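Week 6 notes: should we buy the Venano kit?

Okay, so last time we got through the arm specs and ran out of clock before the fun part, which is the service plan. Venano sells the two-arm starter kit and then, separately, a support package from Imhof at 540 a month. Read that part of the quote twice! I skimmed it the first time and Nouhaila had to point out that setup help is only in the package, while the manuals come with the kit.
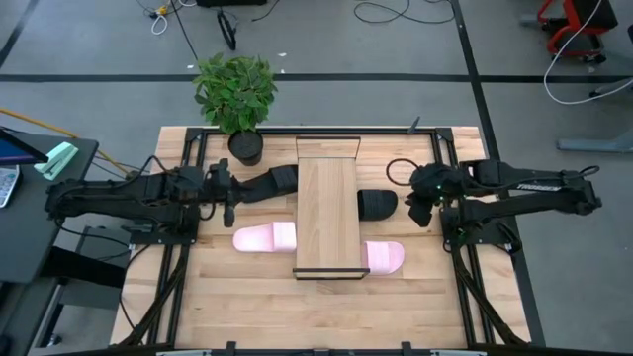 My big question with any two-arm kit is what you can ask it to do on day one. Vendors love to demo with blocks, and blocks are easy. I'd much sooner try slippers, like the black pair and the pink pair spread around the raised board, because one shoe of each pair lies on either side of it and you have to decide which arm goes for which (and whether they ever hand over). Soft straps, rounded toes, lots of ways to grab badly.

For next class, write me a page on the quote: kit only, or kit plus Imhof? Assume a budget of 4000 for support and tell me how many months that buys. Send drafts to Hatem by 5 pm. Room 415 again.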